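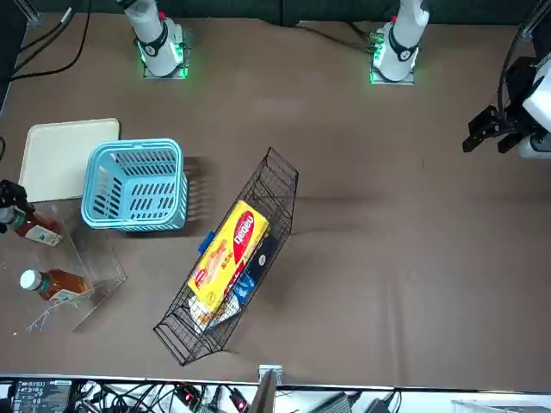
Saulius Hunt reckons the best part of joining the Osville Community Choir was finding out that he could hold a harmony line after all, and that two hours of singing fixed most of his week!

We're looking for new voices for our winter program, starting in June. Altos and basses are especially welcome, but come along whatever your range — no audition, and you don't need to read music. Our favourite songbook has 224 tunes in it, from sea shanties to old hymns, and we'd love your help choosing.

Rehearsals run for two hours in the evening at Irnham Hall. Your first two sessions are free. To put your name down, ring the hall and ask for Kibet Mollel.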